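UNIDAD 4
La madera y sus superficies de trabajo

Contenidos de la unidad
4.1 Origen y estructura de la madera
4.2 La humedad y los cambios dimensionales
4.3 Del tronco al tablero
4.4 Acabados y conservación
4.5 Práctica de taller: ensayo de contracción

Presentación

La madera figura entre los materiales de construcción más antiguos y continúa presente en viviendas, talleres, centros de enseñanza e instalaciones industriales. Su empleo en superficies de trabajo obedece a una combinación de propiedades que el alumnado debe aprender a valorar con criterio técnico: resistencia mecánica suficiente, facilidad de mecanizado, baja conductividad térmica y posibilidad de reparación. A estas propiedades se oponen ciertas limitaciones – la sensibilidad a la humedad, la variabilidad entre piezas, la combustibilidad – que condicionan el diseño y el mantenimiento.

La presente unidad estudia el material desde su formación en el árbol hasta su puesta en servicio como tablero. Se recomienda repasar los conceptos de tensión y deformación expuestos en la unidad anterior antes de abordar el apartado 4.2.

Objetivos de aprendizaje

Al finalizar la unidad, el estudiante será capaz de:
Distinguir la albura del duramen e identificar las tres direcciones principales de la madera.
Explicar la relación entre el contenido de humedad y los cambios de dimensión.
Comparar el comportamiento de un tablero macizo y el de un tablero formado por listones encolados.
Seleccionar un acabado adecuado al uso previsto.

4.1 Origen y estructura de la madera

El tronco de un árbol crece en grosor gracias al cámbium, una delgada capa de células situada entre la corteza y la madera. En los climas con estaciones marcadas, el crecimiento se interrumpe o se reduce durante el período frío, lo que da lugar a los anillos visibles en un corte transversal. La madera formada en primavera presenta células amplias y paredes delgadas; la de verano es más densa y suele mostrar un tono más oscuro.

La zona exterior del leño, denominada albura, conduce el agua y las sales minerales. La zona interior, o duramen, ha dejado de cumplir esa función y en numerosas especies contiene sustancias que aumentan su durabilidad natural.

La madera es un material anisótropo: sus propiedades varían según la dirección considerada. Se definen tres direcciones de referencia. La axial es paralela al eje del tronco; la radial va desde la médula hacia la corteza; la tangencial sigue la dirección de los anillos. La resistencia a la tracción es máxima en dirección axial y muy inferior en las otras dos.

4.2 La humedad y los cambios dimensionales

La madera intercambia agua con el aire que la rodea hasta alcanzar un contenido de humedad de equilibrio. Cuando pierde agua por debajo del punto de saturación de las fibras, se contrae; cuando la recupera, se hincha. La contracción axial es muy reducida, mientras que la tangencial suele ser próxima al doble de la radial. Esta diferencia explica el abarquillado de las tablas anchas y la aparición de fendas durante un secado demasiado rápido.

Por este motivo, toda superficie de madera debe fijarse a su estructura de soporte de modo que conserve cierta libertad de movimiento. Los orificios alargados y las escuadras con ranura son soluciones habituales.

4.3 Del tronco al tablero

Tras el apeo y el descortezado, el tronco se sierra en tablas, que se secan al aire o en cámara. Las tablas de pequeña anchura pueden cortarse en listones y encolarse por los cantos para formar tableros de mayor superficie. Al alternar la orientación de los anillos entre listones contiguos, las deformaciones se compensan en parte y el conjunto resulta más estable que una pieza única de igual anchura. Los nudos y otros defectos pueden eliminarse antes del encolado, con el consiguiente aprovechamiento de piezas menores.
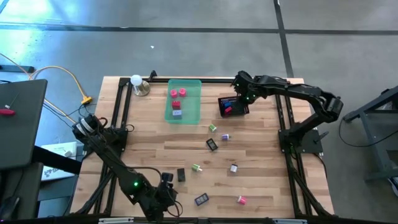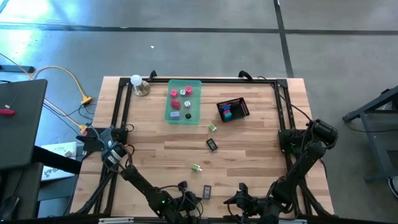

Figuras 4.1 y 4.2. Superficie de trabajo de madera clara formada por listones, con estructura de perfiles de aluminio negro.

En la selección del adhesivo intervienen el ambiente de servicio, el tiempo de prensado disponible y la exposición al agua. Los adhesivos vinílicos son frecuentes en interiores. Para ambientes húmedos se emplean formulaciones de mayor resistencia, que exigen un control más estricto de la temperatura.

4.4 Acabados y conservación

El acabado limita el intercambio de humedad, facilita la limpieza y protege frente al desgaste. Los aceites penetran en los poros y permiten reparaciones localizadas, aunque requieren una aplicación periódica. Los barnices forman una película continua, más resistente a los líquidos, cuya reparación obliga con frecuencia a lijar toda la superficie. Conviene tratar ambas caras del tablero – también la inferior – para evitar que absorban humedad a distinto ritmo.

4.5 Práctica de taller: ensayo de contracción

Cada grupo dispondrá de 2 probetas de la misma especie, una de corte radial y otra de corte tangencial, ambas de 100 mm de anchura. Las probetas se medirán con calibre antes y después del secado en estufa, y los resultados se anotarán en la ficha del cuaderno de taller.

Términos clave: albura, anisotropía, cámbium, duramen, fenda, humedad de equilibrio, listón.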